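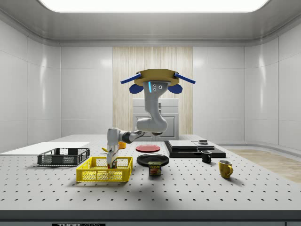 Clovetti Boards > Cells and Workholding > Overhead arms

Thread: overhead arm, fingers fine over open table but bad at the basket back wall

nbarasa
Thursday, June 11, 2020

Ok need help before I tear the whole thing down again. Arm is a Dritby, hung off the ceiling plate, perforated table under it, all of it in Plirkard for now. Real cell comes later, same layout, so I want the setup right in sim first.

Plates, mugs, the Spam can, no trouble. Comes down where I tell it. Problem is the yellow basket, front left. Anything sitting close to the back edge and I get finger contact with the mesh on the way in. Sometimes it just drags the basket. Sometimes the solver gives up and the basket hops.

What I did so far:
rechecked the tool frame, looks ok
remade the basket collision as separate walls and a floor, it was one convex lump before (yes I know)
slowed the last 100 mm of the descent
moved the gray basket out of the way, back again, no change

Small stuff goes in that basket and has to come out again. Cant just declare the back edge off limits.

vkirui
Re: overhead arm, fingers fine over open table

Base frame. Check base frame. Hung arms, it's always the base frame. If the plate is yawed a hair in the model you'll see nothing under the plate and a lot out at the end of reach, and your basket is out to the side.

Jog to a table hole near the middle, tip down, write down what it reports. Then a hole over by the basket. Compare to where the holes are in the table model. Don't use the basket for this, baskets move.

mwende_s
Re: overhead arm, fingers fine over open table

Also what does the gravity setting say. We hung one and left the install angle at floor mount, and it sagged as it reached. Looked exactly like a frame error. Lost most of a day.

nbarasa
Re: overhead arm, fingers fine over open table

Gravity is right, I flipped it day one. Will do the holes.

rcasado
Re: overhead arm, fingers fine over open table

Disagree with vkirui, sorry. If it was the frame she'd be off on the plates too, maybe less but you'd notice. I'd look at the fingers. Are you running the Saraç fingers with the stock collision mesh? It's fat. They padded it so people don't crash real ones. Fine on a bare table, no good next to a wall.

Turn on collision view and park it beside the basket wall. You'll see daylight in the visual and overlap in the collision.

vkirui
Re: overhead arm, fingers fine over open table

Maybe less is the whole point. A mug doesn't care about a few mm. A basket wall does. You can't say she'd notice.

rcasado
Re: overhead arm, fingers fine over open table

And you can't say it's "always" the base frame. Collision view takes ten seconds. Do that first.

khakim
Re: overhead arm, fingers fine over open table

do both lol

More use maybe: which way is the gripper opening when it goes in. If the fingers open toward the back wall you need clearance for finger plus stroke. Turn the wrist so they open along the wall and you only need the finger thickness. We have that as a rule on every bin now, fingers paralell to nearest wall, unless it's in a corner, then you pre-close partway and pray.

nbarasa
Re: overhead arm, fingers fine over open table

Results.

Holes: middle one dead on. Basket side out by 4 mm, toward the back. So vkirui has a point.

Collision view: rcasado has a point too. Stock mesh, fat, well outside the visual at the tip. Ugh.

Wrist: was picking whatever yaw the planner liked. So mostly luck.

vkirui
Re: overhead arm, fingers fine over open table

Toward the back, and you're hitting the back wall. There you go.

Where did the plate pose come from? If somebody typed it off a drawing, retype it. If it was rounded, that's your yaw.

nbarasa
Re: overhead arm, fingers fine over open table

Rounded. In radians. To two places. By me.

mwende_s
Re: overhead arm, fingers fine over open table

Everyone has done that one.

While you're in there, fix the order so you don't have to redo it: plate pose, then arm to plate, then tool frame, then table, and objects last. If you touch one, redo everything after it. Taught points too. I keep it as a text file next to the cell file with who changed what. Boring, but when the real arm goes up you'll want to know which numbers were measured and which were guessed.

rcasado
Re: overhead arm, fingers fine over open table

For the fingers, don't just shrink the stock mesh. Scaling moves the tips and then your grasp depth is off and you'll be back here. Make new ones, a box for the body and a smaller box for the tip. Leave the padding on the wrist and forearm, you do want it there, the elbow swings wide on a hung arm when it goes out to the side.

And check the control rate. At 100 Hz with a stiff contact on a thin mesh wall you'll get the hop no matter what. Either more physics substeps or soften the basket a little.

khakim
Re: overhead arm, fingers fine over open table

softening the basket is cheating, real one won't soften

rcasado
Re: overhead arm, fingers fine over open table

Real one is plastic and flexes. Rigid is the cheat.

khakim
Re: overhead arm, fingers fine over open table

ok fair. still wouldn't do it till the geometry is right, you'll hide the problem. substeps first

nbarasa
Re: overhead arm, fingers fine over open table

Update, been running it since lunch.

Plate pose retyped with all the digits. Basket side hole is good now, middle still good. Redid tool frame and table after, per mwende. New box fingers. Wrist rule in, fingers along the nearest wall. Substeps up, basket left rigid.

589 picks out of the yellow basket, random placement, back edge included. No hops. A few still brush the wall, all corners. No drag that I saw in the logs but I only looked at contact force, didn't watch them all.

Not done the gray one yet. Lower and wider, so I'm guessing easier to get into.

vkirui
Re: overhead arm, fingers fine over open table

Lower means the forearm can get closer to the table too. Watch what it sweeps over, you've got plates in the middle and mugs off to the right. I'd put a via point up high between the two sides and make it go through that every time.

nbarasa
Re: overhead arm, fingers fine over open table

Via point is on the list. Right now it goes straight across and it makes me nervous, the black mug is the one I keep expecting to see go over.

mwende_s
Re: overhead arm, fingers fine over open table

For the corners, try tilting the wrist in a bit, top leaning toward the middle of the basket. Few degrees. Knuckles clear the rim, tips still reach the corner.

khakim
Re: overhead arm, fingers fine over open table

tilt is ok till the object is flat, then one finger lands before the other. seperate rule for flat stuff

nbarasa
Re: overhead arm, fingers fine over open table

Trying tilt tonight, next batch is 100 and corners only. Will post the finger boxes when I've cleaned up the file, it's a mess of half commented out stuff right now.

rcasado
Re: overhead arm, fingers fine over open table

Post it messy, I need it for mine.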